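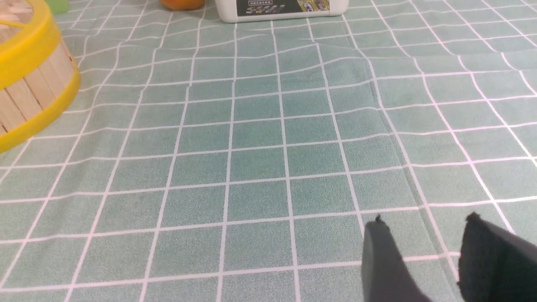
Wrist camera view of the station 2 table. The crease in the cloth runs down toward the open gripper fingers, with the wooden bucket at the upper left.

Okosgate Handling Laboratory
Gallery: The Station 2 Cloth Fault

Published May 23, 2026
Prepared by Joyce Muli, Laboratory Safety Office
Technical review by Luzius Imhof, Manipulation Group

Introduction

This page records a fault on the Didine arm at station 2, in which the gripper closed on the table covering in place of the object it had been sent to pick up. No person was injured. The covering was pulled toward the arm, two objects fell from the table, and the arm did not stop by itself. The operator pressed the emergency stop.

The page is intended for staff and visiting students who work at stations 1 through 4. It should be read together with the station rules posted at the entrance to the room. The gallery holds a single view, and the notes that follow refer to it.

About the view

The table is covered with a pale green cloth printed with a grid of thin white lines. The lines are useful for judging the state of the cloth. Where the fabric lies flat, they run evenly. Where it has lifted, they bend, and along the long crease the squares on one side sit slightly out of step with those on the other. Operators are asked to look for this before starting a run.

The crease stands only a little above the rest of the cloth. A fold of this size is easily overlooked from the operator's chair. A second, gentler ripple crosses the cloth farther back.

The ends of the gripper fingers also deserve attention. There is a small ragged nub on the left finger and a pointed tuft on the right. Finger surfaces in this condition are now to be reported before work continues.

What happened

The task in use was a tabletop sorting exercise from the Makokha series. The arm picks up small household articles one at a time and places them in a container. The planned session was 300 picks. The fault occurred on pick 279.

The arm moved to its approach position and lowered the fingers to the programmed height. The depth estimate for the target was taken from a point on a raised fold and placed the table surface higher than it was. A second correction, meant to bring the fingers down to the base of the object, then carried them too low. The fingers closed on the cloth and the controller recorded a successful grasp.

The arm lifted and began its transfer move. The cloth came with it. The operator heard the first object strike the floor and pressed the stop. The second object fell while the arm was slowing down.

Findings

The grasp check compares the opening of the fingers with a minimum value. Folded cloth held between the fingers was thick enough to pass that check. The controller had no means of telling fabric from a small object.

The pulling force during the transfer remained under the stop limit. The limit had been set at the value recommended for heavier articles and had not been lowered when the Makokha tasks were introduced.

The cloth was held to the table at the two rear corners only. The front corners had been released for cleaning and were not fastened again. The station checklist in force at the time did not mention the corners.

A search of the station log covered 886 earlier picks on the same covering. Two entries were marked as successful grasps although the target had not moved. Neither had been reviewed. Both are now classed as early signs of the same fault.

Corrective measures

All four corners of the cloth must be clamped before power is supplied to the arm. The clamps are stored in the drawer beneath the Moma control unit.

The cloth is to be smoothed by hand from the back of the table to the front. This is done with the arm parked and the station locked out. Reaching across the table while the arm is enabled is prohibited, including during a pause between picks.

The lowest permitted finger height has been raised, and the controller now rejects any correction below it. Picks that cannot be completed at this height are to be skipped and logged.

The force limit for the Makokha tasks has been reduced. Operators may see more unplanned stops as a result. The limit may not be changed without written approval from the Manipulation Group.

Finger pads are to be inspected at the start of each session. A pad with loose fibers, a torn edge or a raised tip must be replaced.

Status

Station 2 has returned to limited use. It may be run only with an operator seated within reach of the emergency stop. Unattended operation will be considered after more than 1000 picks have been logged under the new settings without contact between the fingers and the cloth.

The cover on station 4 is of a different material and is fastened along its full edge. It is not affected by the restriction, although the pad inspection applies there as well.

Reporting

Any movement of a table covering during a run is to be entered in the station log as a fault, even if the pick was completed. Entries should give the pick number, the task name and the position of the fold, counted in grid squares from the nearest corner. Questions about this page may be directed to Joyce Muli at the Laboratory Safety Office. Questions about controller settings should be sent to Luzius Imhof.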